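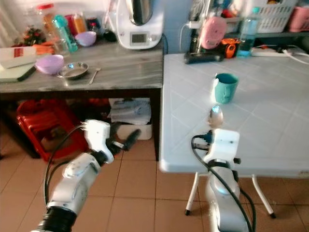
Skumeck want a striker. Do the numbers add up?

Word has been going round since the weekend that Skumeck are close to taking a forward from Dinitz on loan, with an option to buy next summer. The club hasn't confirmed it. Dinitz haven't denied it, which people on the message boards are treating as a signed contract. I would wait for the shirt and the handshake before getting excited, and maybe a little longer than that.

Start with why he's available. Dinitz scored fewer goals than anyone else in the top half last season and they still seem happy to let a striker leave. The explanation being passed around is that he doesn't suit the new coach's system. Could be. Players who don't suit the system do sometimes go elsewhere and score every week. More often they go elsewhere and don't suit that system either.

His record is 122 league appearances, and a good share of those came off the bench. Last season he scored two goals, one of them a penalty in a game that was already won. His supporters will tell you he holds the ball up well and presses hard. I've watched him against us and he does press hard. He also gets caught offside by yards, and we have had plenty of that from the forwards we already own.

Then there's the option to buy. Clubs love announcing these because they sound like planning. What matters is whether it stays an option or turns into an obligation after a certain number of starts, and that is the part the club never puts in the statement. We went down this road with the left back from Tekin two years ago. It was called an option right up to the spring, when we learned that it had been triggered back in the fall. He played out the rest of his contract mostly in the reserves.

I'd also like to know who he is meant to replace. The manager has used one man up front in nearly every game since he came in, and the captain starts when fit. If the plan is to switch to two strikers, fine, but we tried that in the Skevico friendly and the midfield was overrun inside half an hour. A crowd of 2,870 saw it, and I don't remember many of them asking for more.

The real gap is behind the striker. We lost our best passer in June and have talked since then about "looking at the market" for someone who can play that role. There's been no bid that I know of, and the kid who filled in during preseason looked tired by the second game – hardly his fault at his age. A forward who lives on service won't get much of it from this group.

None of this is a knock on the player. He might come in, score on his debut and make me look silly, and I'd be glad to print the apology on this page. But a club with one spare loan spot and a thin wage budget ought to be able to say what the signing is for.

The fans' forum is at 7:30 in the clubhouse bar, after the reserves finish training. Questions can be handed in at the door. Mine will be about the starts clause.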